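Carkus 36 – room reset unit for furnished rentals and staff housing

Carkus does the between-guests round. Picks up small stuff off floors and low shelves, puts it back where the room plan says. Bowls, pans, remotes, shoes. Your crew does beds, bathrooms and anything breakable.

Each room layout gets built in Flusard first and the route is run there before the unit comes out of its crate. Allow one afternoon per floor plan. Open shelves fine, closed doors need the latch kit (sold seperately).
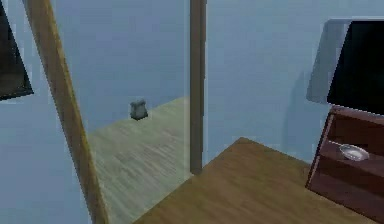

What changes for the crew – less bending, mostly. At the Honau site the morning shift used to start with two people on pickup. Now one person loads the room list at 6:30 and both go straight to linens. No jobs cut there, hours stayed the same. There was some grumbling the first month, mainly over who gets called when it stops in a doorway. Agree on that before you start.

"I check its shelves, I don't fill them," says Ignacio Miranda, shift lead at Honau. "Took me a while to stop redoing it."

Specs
Weight 55 kg
Max reach 860 mm
Lift – small household items only, no glass
Charger – Bangash wall dock, included
Order no. 3932

Training is half a day for the whole shift, not just the lead. Please send everbody. Spare grip pads ship with the unit, extra sets on request.

Last updated: September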